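Clurthorpe 车间笔记,八月,批号 1132
橙色软质浇注料的颜色漂移,续

上一篇记到第二轮色板出模后与标准板对不上,偏红、偏暗,薄处比厚处更明显。今天把能分开的变量尽量分开,重新浇了一套。先把要解决的问题写清楚,免得过几周翻回来看不懂:同一配方、同一色浆、同一模具,出来的橙色不稳定。硬度和拉伸都没有问题,只有颜色有问题。客户方的验收条件里颜色只写了“与标准板目视一致”,没有给色差数值,所以本篇所有判断以标准板为准,仪器读数只作内部比较。

橙色软件的麻烦在于边缘和底面看上去很少是同一个颜色。侧壁立起来以后,沿口受光的一条偏浅,内壁偏深,圆角处两者混在一起,目视时眼睛会自己去找一个平均值,每个人找到的都不一样。
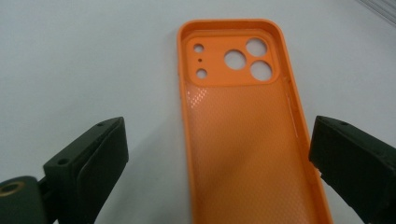
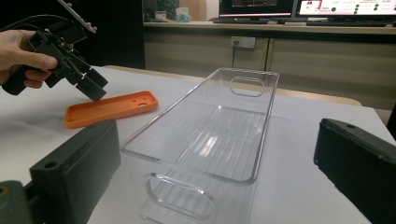

所以颜色判断只在平板上做,成形件上的目视结果不记入对照表。平板也要规定厚度。上一轮有两块板刮得偏薄,放在白底上一看就浅,放到黑底上又浑浊,当时误判为色浆加少了,补加之后整批偏红,现在回头看补加这一步是错的。

材料和代号

树脂用 Cilmont 双组分,甲组分为预聚体,乙组分为固化剂,今天用的两桶都是新开封。旧桶里还剩的乙组分颜色已经发黄,单独贴了标签,留作对比,不混用。

色浆用 Parri 的橙,载体和乙组分相容,按规定加在乙组分里。之前有一次加在甲组分里,搅拌后黏度上升得很快,气泡赶不出来,那次的结果作废。色浆罐底有沉降,开罐后先用宽刮刀从底部翻起,翻到刮刀上看不到颗粒再取样。这一条以前没有写在作业单上,今天补上。

脱模剂用 Givach,喷两遍,擦一遍。喷完不擦的话,板面上会留下雾状斑,斑点处的读数偏低,容易误当成颜色不匀。

标准板从柜子里取出后在台上放了一段时间再用。刚取出来时板面温度和室温不一致,橙色系对温度敏感,直接测会有偏差。这个效应平时看不出来,放在仪器上看得出来。

分组

今天浇 6 块板,编号从甲到己,按下面的办法安排。

甲:基准。新开封树脂,色浆翻匀后取样,抽真空 15 分钟,室温固化 12 小时后进烘箱。
乙:与甲相同,只把色浆换成未翻底、直接从罐面取的一份。
丙:与甲相同,只把乙组分换成旧桶发黄的那一份。
丁:与甲相同,不抽真空,手工排泡。
戊:与甲相同,不经室温固化,浇完直接进烘箱。
己:与甲相同,只把板厚减半。

每组只改一项。之前两轮最大的毛病就是一次改了好几项,结果出来以后谁的责任都说不清。板数少,没有做重复,这一点在结论里要记得扣除。己组和其他组的厚度不一样,只用来看透底的程度,不参与读数比较。

上午,称量和混合

天平预热后校过,读数稳定。乙组分先称,再加色浆,搅匀后再加甲组分。搅拌用低转速,桨叶完全没入液面,提高转速能省时间,但会卷气,橙色料卷了气以后看起来像是变浅了,出模后气泡收缩,颜色又深回来,这个现象在第一轮出现过,当时记的是“固化后颜色变深”,原因写错了,特此更正。

搅拌中途停下来刮壁、刮底各一次。容器底部的死角里容易留一圈没有参与混合的乙组分,最后倒出来时跟着走,板面上就有一条颜色偏浓、发黏的流痕。倒料时不刮容器壁,留在壁上的料宁可不要。为了少浪费而把壁上的料刮下去,得到的往往是一块局部不固化的板。

乙组的色浆从罐面取,肉眼已经能看出稀,流动性明显比翻匀后的好,颜色偏黄。罐面这一层主要是载体和比较轻的黄色成分,红色成分沉在下面。换句话说,一罐色浆如果从来不翻,前半罐调出来的料偏黄,后半罐调出来的料偏红。第二轮用的正好是一罐用到底部的色浆,偏红的来源至少有一部分在这里。这是今天最有用的一条,虽然等出模以后才能算数。

丙组的旧乙组分倒出来时带淡黄色,放在白色纸杯里看得清楚,放在金属杯里看不清。以后检查来料颜色一律用白杯。加了色浆以后黄色被盖住,混合液与甲组目视没有差别。

丁组手工排泡的办法是细流高倒,从模具一角慢慢注入,让料自己往前推。气泡大的能破,小的破不了。注完以后用热风枪在表面扫了一遍,扫的时候离得远,走得快。热风枪停留会让局部先凝胶,形成一圈一圈的印子。

抽真空

甲、乙、丙、戊、己都抽了。抽真空时液面先上涨,涨到容器一半以上再塌下去,塌下去以后继续保持。容器要留足空间,上次用的杯子偏小,料翻出来进了真空腔,清理了很久,密封圈也换了。

从液面塌落算起还是从开泵算起,以前的记录里两种写法都有,没法互相比较。今天统一从开泵算起,15 分钟到了就放气,不看液面。放气要慢,快放会把空气重新压进料里。阀门手柄上现有的标记已经磨掉,重新划了一道。

有一个顾虑写在这里:抽真空会带走低沸点的成分,色浆载体里如果有挥发物,抽得久了颜色浓度会变。今天不专门验证,只记下真空前后混合杯的质量变化。天平上看有减少,量很小,在称量误差附近,不作解释。

泵油颜色偏深,该换了。油里混进了树脂蒸气的话,抽气速度会掉,同样的时间得到的脱泡程度就不一样。这也可能是前后几轮结果不一致的一个原因,但没有办法倒查。换油的事写进了设备维护本。

浇注

模具是平底浅框,底面抛光,四边可拆。装配前把接缝处的旧料全部剔掉。接缝里夹了残渣,框就合不严,料会渗到底板下面,板边变薄,读数时取点如果靠边就会取到薄处。取点位置今天定为板中央,离四边都够远,测头压上去不会碰到框印。

水平用水平尺在两个方向各校一次。台面本身有一点斜,靠窗一侧低,模具下面垫了薄片。没有垫片的时候,一块板两端的厚度差用手都能摸出来,放在白底上颜色一头浅一头深,以前被写成“色浆分散不均”。这一类误判在记录里恐怕还有不少,翻旧账的时候要小心。

倒料顺序是甲、丁、乙、丙、己、戊。戊放在最后,是为了倒完马上进烘箱。丁提前,是因为没有抽真空,等得越久黏度越高,越排不掉气泡。这样一来各组从混合到入模的时间并不完全相等,属于今天安排上的缺陷,下次应当逐组混合、逐组倒。

刮平用的直尺擦过脱模剂,刮一遍,不来回刮。来回刮会在表面拉出丝纹,固化以后丝纹还在,斜着看很明显,正着看不明显,仪器是否受影响取决于测头的光路。我们这台的光路对表面纹理不算敏感,但目视比色时人是斜着看的,所以还是会影响验收。

中午,等待

室温固化期间模具加盖,盖子和框之间留缝。完全密闭时,表面会起一层凝露状的斑,敞开又落灰。橙色板落了灰特别难看,深色纤维尤其明显,擦不掉,因为已经嵌进表层。

利用这段时间重测标准板。同一块标准板,正面和背面读数不一样,正面常年朝外,背面贴着柜子隔板。正面比背面浅,也更黄。标准板自己在褪色,这件事以前没有人记过。橙色里的红色成分耐光性通常差一些,红的先走,剩下的就偏黄。如果标准板正面已经偏黄,那么按原始配方浇出来的新板与它相比当然偏红。

这一条把问题的性质改变了一部分。先前一直默认标准板是对的,偏差全在我们这边。现在看,偏差由两段组成,一段是色浆沉降,一段是标准板老化,两段方向相同,叠加起来就超出了目视可以接受的范围。单独任何一段大概都能蒙混过去。

标准板的留样还有一块,封在不透光的袋子里,原封未拆。拆还是不拆犹豫了一下。拆了以后它也就开始见光。最后决定拆,在弱光下测完马上封回去,袋外注明拆封一次。测得的结果与标准板背面接近,与正面差得远。封存的留样和背面互相印证,正面褪色的判断可以成立。

柜子的玻璃门对着窗,下午有直射光。已经把标准板移到抽屉里,抽屉上贴了条。以后比色用背面,正面只作参考,等和客户方商量好更换标准板以后再改作业单。

关于光源

目视比色在灯箱里做。灯箱有三种光源,平时大家习惯只开日光那一档。今天把三档都看了一遍,甲的前一轮留板和标准板背面在日光下接近,换到暖光下差别变大,新板更红。两块板在一种光下一致、换一种光不一致,说明所用颜料的组成不同,只靠调整用量是调不到一起的。

这就引出另一个问题:标准板当年用的是哪一种色浆。老记录里只写了“橙色浆”,没有写牌号,也没有留罐。如果当时用的不是 Parri,那么现在用 Parri 去追它,只能做到在指定光源下一致。这在验收上是可以接受的,前提是双方事先说好用哪一种光源。目前的验收条件里没有写光源。

灯箱内壁的灰漆有磕碰,露出底色的地方已经补过一次,补漆比原漆浅。放板时避开那一块。灯管累计时间超过了更换期,日光档偏暗,先记下,等备件。看色的人身上的衣服也会反光进灯箱,穿鲜艳颜色的时候套灰色工作服,这一条作业单里本来就有,执行得不好。

下午,旧记录整理

趁固化时间把前两轮的记录按今天的口径重新过了一遍,标出不能用的数据。

第一轮:板厚没有记。真空时间的起算点没有记。色浆罐的剩余量没有记。颜色读数有,但测的是成形件的底面,不是平板。只能作定性参考。

第二轮:板厚记了,其中两块偏薄。色浆罐在用到底部的状态,这一点是从领料单上推出来的,笔记里没有。中途补加过色浆,补加以后没有重新抽真空,搅进去的气没有排。读数取点靠边。这一轮的板还在,可以重新在中央取点测一次,已经列入待办。

整理时发现两轮用的容器不一样,第一轮是金属杯,第二轮是塑料杯。塑料杯壁上会留更多的色浆,尤其是先放色浆、后倒乙组分的时候,色浆贴在杯底角落里,搅不起来。作业单上写的是先乙组分后色浆,但第二轮的操作顺序看称量记录是反的。先后顺序对最终浓度的影响可能不大,方向是使颜色变浅,与观察到的偏深相反,所以不能用它来解释偏差,只能说它把一部分偏差遮住了。

另外,领料单上色浆的批次和罐上的标签对不上,单子上的批次早一个。问题在抄写还是在发料,查不出来。今后领料时直接拍标签附在单子后面,手抄的批次只作检索用。

戊组出箱

戊直接进烘箱,固化快,最先可以脱模。脱模时手感正常,板面有轻微橘皮,四角略有翘起。颜色目视比标准板背面深,边上有一圈更深的带。烘箱里靠近加热管的一侧深得更多。热固化过快时表层先结皮,里面的料继续收缩,颜料在局部富集,这个说法在别的颜色上也遇到过,但没有切片看过,暂时写作推测。

切了一小条看断面。断面颜色均匀,没有看到富集层。那么深色带也可能只是边缘变厚造成的,板边因为弯月面比中央高。拿卡尺量了,边上确实厚。推测撤回一半:边缘深可以由厚度解释,靠加热管一侧更深这一点还没有解释。下次把模具在烘箱里换个方向放,看深的一侧跟着模具走还是跟着烘箱走。

戊的翘曲在平面度要求之外,不管颜色如何,这个固化路线都不能用于正式件。保留作为热历史的极端对照。

室温固化组

其余各组按 12 小时执行,夜里到点,进烘箱,第二天早上出箱脱模。下面的内容是次日上午补记,和前面写在同一篇里,便于对照。

甲:板面平整,无可见气泡,颜色与标准板背面接近,与正面比偏红。与封存留样相比,日光档下分不出,暖光档下略红。基准成立。

乙:明显偏黄、偏浅。放在甲旁边一眼能看出来,不需要仪器。色浆沉降的影响得到确认,而且比预想的大。罐面取样和翻匀取样之间的差,已经大于标准板正反面之间的差。

丙:与甲几乎一致,仪器上略黄,在重复测量的离散范围之内。旧乙组分发黄对橙色的影响可以忽略。对浅色和透明件则不能这样说,旧桶只许用于深色和橙色,标签上写明。硬度还没有测,颜色没有问题不代表性能没有问题,放行之前必须补。

丁:表面有针孔,背面有气泡,颜色偏浅。气泡散射,浅是自然的。取点避开气泡以后读数向甲靠近,但没有完全重合。肉眼看不见的小泡应该还有。手工排泡不能用于色板制作,做普通垫块之类不讲究颜色的东西可以。

己:白底上偏浅偏亮,黑底上偏暗,透底严重。说明按目前的色浆用量,减半厚度时遮盖力不够。成形件的薄壁处大致也会落在这个范围里,客户以后如果把壁厚再往下改,颜色一定会跟着变。要提高遮盖力就得加白,加白又会把橙色拉粉,需要另外调。这件事先不做,写给报价的人知道,免得对方改了图再来问颜色为什么不对。

仪器重复性

甲板中央连续测,每次抬起测头再放下,读数有小的跳动,黄蓝方向的跳动比红绿方向大。测头压力不一致时,软板会被压凹,凹下去以后有效厚度变小,背底的影响就进来了。软料测色的压力问题以前没有注意过,硬料没有这个现象。做了一个简单的支架,让测头靠自重落在板上,不用手压,跳动减小。支架的图放在共享目录里,和夹具图放在一起。

背底也要统一。白瓷砖、白纸、台面,三种“白”都不一样,以前记录里只写白底。今天起一律用仪器自带的白瓷砖作背底,黑底用配套的黑腔。白纸会因为受潮而起皱,板和纸之间有空气隙,读数不稳。

测之前板面用无绒布蘸酒精擦,擦完晾干。没有晾干就测,表面光泽高,颜色显得深。刚脱模的板面上残留的 Givach 也有类似效果,擦过以后读数会变,变完才稳定。以后读数只认擦过并晾干的那一次。

暂定判断

一,偏红的主要来源是色浆用到罐底,补加又放大了它。
二,标准板正面褪色,使偏红看起来更重。
三,真空与否影响大,但前两轮都抽了真空,不构成两轮之间的差异,除非泵的状态变了。
四,旧乙组分对橙色影响小。
五,快速热固化会带来翘曲和不均匀,停用。
六,厚度对颜色的影响被长期低估。

每组只有一块板,第一条和第四条至少要各重复一次才能写进正式报告。第二条有封存留样支持,可以先告知客户方。告知的时候附上正反面和留样的读数,不附任何成形件的照片,成形件照片里颜色随曝光和白平衡走,拿来讨论色差只会添乱。

作业单改动草稿

色浆开罐后从底部翻起,每次取样前都翻,隔夜以后重新翻。罐内余量低于四分之一时停用于色板和正式件,转作杂件用。

混合顺序为乙组分、色浆、甲组分。容器用白色杯,留出涨料的空间。中途刮壁刮底,倒料时不刮壁。

真空从开泵计时,15 分钟,慢放气。泵油每次用前看颜色。

补加色浆视为重新配料,必须重新抽真空,并在记录里单列。

室温固化 12 小时,再进烘箱。盖子留缝。模具垫平后在两个方向复核。

取点在板中央,测前擦净晾干,用支架,不用手压。背底用瓷砖或黑腔。

比色用标准板背面,光源写明是哪一档。

记录里必填:板厚、罐内余量、色浆批次(以标签照片为准)、容器材质、真空起止、烘箱中的放置方向。

待办

第二轮留板在中央重新取点测一遍。
乙和丙各重复一块。
丙补测硬度。
戊的条件换方向再浇一块,只看深色侧的位置,看完报废。
泵油更换,灯管备件跟催。
问 Parri 供应方:罐装橙浆的建议翻搅方式,以及有没有防沉的型号。对方以前回复过别的颜色的类似问题,邮件应该还在。
问 Cilmont 供应方:乙组分开封后发黄的原因,充氮保存是否有用。
问客户方:验收光源、标准板更换、色差是否给出数值。

次日下午补记

丙的硬度测了,和甲没有差别。旧桶按标签上的限制使用。

第二轮留板重测完毕。中央取点的读数比原来靠边取点的浅一些,但仍偏红。也就是说取点位置只占偏差的一小部分,配料才是大头,与前面的判断相符。两块偏薄的板单独列出,不并入平均。

甲板在灯箱旁边放了一夜,早上再测,读数往深的方向走了一点点。后固化期间颜色还在变,还是只是温度差,没有分清。把甲放回恒温柜,过一周再测。到那时如果仍然偏深,验收时间点也要写进条件里。

色浆新罐到货,罐身标签批次与领料单一致。翻底时没有结块。下一轮从这一罐开始。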